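Field Visit Report: Open Day at the Rirkent Automation Lab
Introduction to Automation, Section 3
Submitted 20/02/2020

1. Purpose of the visit

Our class went to the open day at Rirkent to see how robot arms are set up and used for small handling jobs. Before the visit we had only worked with the simulator in the computer room. The assignment was to watch at least one demonstration from start to finish, ask questions, and write up what we learned that could help with our June project.

2. Schedule

We got there at the start of the morning session and were put in a group of 15. Each group had a safety talk, then a tour of the workshop, then the demonstrations. The safety talk covered emergency stops, where to stand, and why long hair and lanyards have to be tucked away. We signed a sheet and were given badges.

The workshop tour was short. We saw the parts store, a bench where grippers are put together, and a rack of spare joints. The guide said most of the repair work is on cables. A cable that is too short pulls tight when the arm reaches out, and one that is too long can catch on things.

3. Demonstrations

There were two demonstrations. The first, called Trunden, was a single arm sorting plastic caps by size. It was easy to follow but it did not tell us much that we had not already seen in class. The arm picked up a cap, moved it over a tray and let go. It missed twice while we were there, and both times the operator let it try again.

The second was Eshun, the two-arm station, and this is the one our group chose to write about. The job is card handling. Flat, thin things are hard for grippers. The fingers have to get hold of an edge, and a card lying flat does not offer much of one. We were told the lab had recorded 800 practice runs on card tasks, and that 87 percent of the latest test runs were finished without help. We did not see the test data ourselves.

The station is a white tabletop with plain walls at the back and sides. Both arms are bolted to a black plate on an aluminum rail along the near edge, so they reach out over the table from the same side. A red plastic bin toward the back left holds the cards. The left gripper works on a light blue sheet lying flat on the table while the right gripper brings a gold-colored card up to it at a tilt, with the edge touching the sheet.

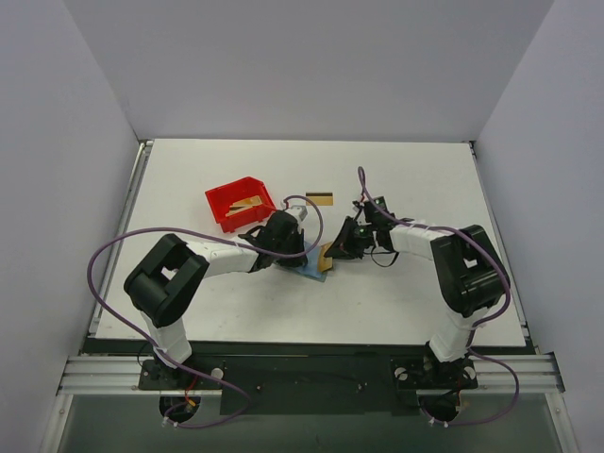

Our group asked why the job needs two arms at all. The answer was that a thin sheet slides when something pushes against it, so one arm deals with the sheet and the other deals with the card. We also asked about speed. The operator said the arms could go faster, but slow runs are easier to check afterward, and speed is not what they are working on this year.

4. What we learned

The main thing for our project is cable routing. On our own model, Urkach, we had planned to tape the cable straight along the arm. We now plan to leave a wide loop at the gripper end and fasten the cable near the base with ties. We also want to mount the arm on a rail so that it can be moved sideways without drilling new holes.

5. Problems with the visit

The room was loud and people at the back of the group missed part of the explanation. We had only a few minutes for questions at the second station. Next time we would bring a written list and split it up between us. We also forgot to ask what the gripper fingers are made of, and we still need that for the parts section. One of us will email the lab this week.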